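Malholm Community Hall: your questions about hiring a room

We get asked the same things quite often at the Malholm, so we've gathered the answers here and tried to be as full as we can. If yours is missing, do ring or drop in, we're always glad of a chat!

Which rooms can I hire?
There are two. The Bravgate Room is upstairs and suits parties, choirs and anything with a bit of noise to it. The Kälin Room is on the ground floor, quieter, and popular with clubs, classes and people with a project on the go.

How far ahead should I book?
For weekends, as early as you can manage, and please don't leave a June date until May (we do hate saying no). Weekday mornings are much easier, and you can often have one with five days' notice.

How much does it cost?
Both rooms are £12 an hour, with heating and lights included. Your hour starts when you come through the door, so do allow yourself time for setting up and for putting the chairs back.

Are tables included?
They are, and you're welcome to move them about as you like. Please lift them when you do, as the floor was sanded and sealed last winter and we're all still rather proud of it.

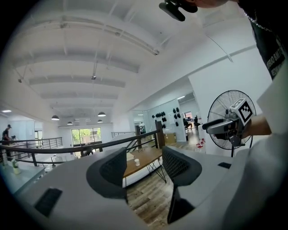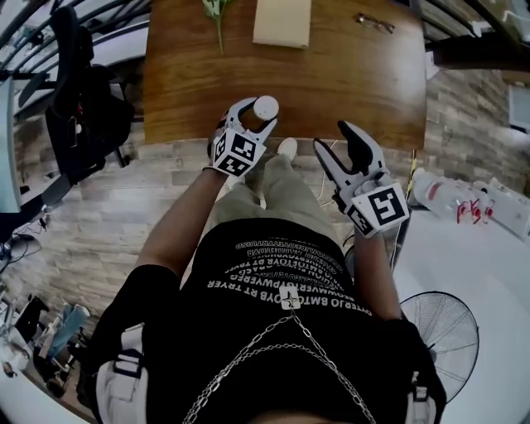 Can we bring our own food?
Of course you can, and most people do. The kitchen has an oven, a big kettle and more teaspoons than you'd think possible. If you'd like someone else to do the cooking, Didier Renaud runs the Thursday lunch here and is happy to talk about buffets.

Is there parking?
A little, behind the building, though it fills up quickly on market days. The 763 bus from Havenach stops right outside, and it's a lovely ride if the weather is kind.

Do you take a deposit?
Only for evening parties. It comes back to you within the week, provided the room is left as you found it.

Who do I speak to about booking?
Pichit Inthanon looks after the diary and is in the office most mornings until noon. If the phone rings and rings, he's probably upstairs with the chairs, so leave a message and he'll call you back the same day.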